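Why Do Clothes Crumple? (and how folding fixes it)

A page for curious kids, from Dindton

Grab a T-shirt. Any T-shirt. Scrunch it up in your fist, count to 15, let go. What happened? Wrinkles! Loads of them. Now do it with a sheet of paper. Wrinkles again, but different ones. Sharp and pointy.

So what's going on?

First bit: what is a T-shirt made of?

Thread. Lots and lots of thread. Most T-shirts are knitted, same idea as a woolly jumper, only the loops are teeny tiny. Get a magnifying glass and look at your sleeve. See the little V shapes? Each one is a loop holding on to the loop next door. That's why a T-shirt stretches when you pull it and springs back when you let go.

Jeans are different. Jeans are woven. Threads going over and under, over and under, like a basket. Hardly any stretch. Try it and see.

Second bit: how a wrinkle gets made

Inside cotton thread there are even tinier bits called fibres, and inside those, even tinier bits again, much too small for your magnifying glass. They hold hands with each other. When cloth gets bent and squashed, some of them let go and grab a new hand. Now the cloth "remembers" being bent. That's a crease.

Water and heat make them let go much more easily. So a damp shirt left in a ball dries crumply. And an iron (hot! grown ups only) with a puff of steam does the opposite, they let go, the cloth lies flat, they grab hold again while it's flat. Clever.

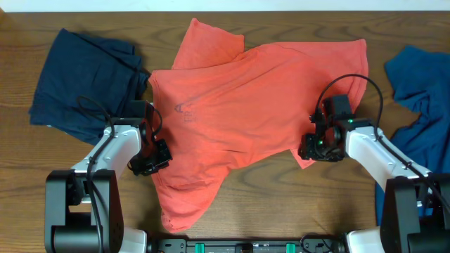
Folding is just choosing where the bends go. You can't store a shirt with no bends in it at all, unless you hang it up. But you can have a few big soft ones in tidy places, instead of hundreds of little ones all over. Look at the red shirt on the table. It's lying a bit twisted, so long creases fan right across the middle. Now look at the dark blue cloth in the top corner, folded up into a thick stack. Which one would you rather pull out of the drawer in the morning?

Third bit: have a go

You need a T-shirt and a clear table. Or a bed, but a table is easier becuase it's flat and hard.

Find the shoulders. Trickiest part! Hold one in each hand and give the shirt a shake.

Lay it front side down. Sleeves out like wings.

Smooth it with your hands. Start in the middle, push out to the edges. Don't skip this. A crease that gets folded in stays in.

Fold one side to the middle, and flip the sleeve back so it doesn't poke out. Then the other side. You should have a long skinny rectangle.

Bring the bottom up to the neck. Then in half again if your drawer is small.

Done. Turn it over. If there's a picture on the front it might be showing now, handy for finding your favourite.

Wonky? Shake it out, start again. Notburga Haslinger, who runs our Saturday-morning-style craft table (it's after lunch really, 2 o'clock), still redoes hers sometimes.

Try this experiment

Get 2 old cotton hankies. Wet both, squeeze them out. Scrunch one into a ball, lay the other one flat. Leave them somewhere warm overnight. Draw what you find in the morning. Then try it with a hanky that isn't cotton, if you've got one, and see if it's any diferent.

Words to know

Fibre: a very thin hair-like bit that thread is made from.
Knitted: made of loops.
Woven: made of threads going over and under.
Crease: a line left in cloth after it's been bent.

Next time on this page: why do socks go stiff on the line?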